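Zimholm Extending Kitchen Table: five months in

We'd been looking for a kitchen table for so long that my sister Wanda Kwiatkowski had stopped asking about it and simply brought her own folding chair when she came for dinner. Our old one wobbled, seated three if everyone liked each other, and had a burn mark the size of a saucepan that I'd been hiding under a fruit bowl. So when the Zimholm came down to $299 in May I ordered it before my coffee was finished!

It arrived on a Thursday in two flat boxes, both very heavy (get a neighbor to help, you'll thank me). Putting it together took me around two hours, including a long stretch spent looking for a bolt that was in my apron pocket. The instructions are clear enough until you reach the extension leaf, where the drawings get tiny and I had to guess which way the slides faced. I guessed wrong once.

Closed, it fits neatly under our window, and opened up it's 73 inches long, plenty for the whole family plus serving dishes. I do keep a cloth on it for meals, the yellow and white check, and I love how my painted plates with the fruit and vines look against it.

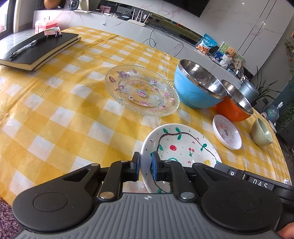
What I'd change

The top marks more easily than I'd hoped, and a wet glass left overnight gave me a pale ring that took a good bit of rubbing to fade. The leaf also sticks a little on humid days. I looked at the Leckie table too, a lovely thing, but it doesn't extend, and with my crowd at the holidays that settled it. Four stars from me, and Wanda has left her folding chair at home ever since.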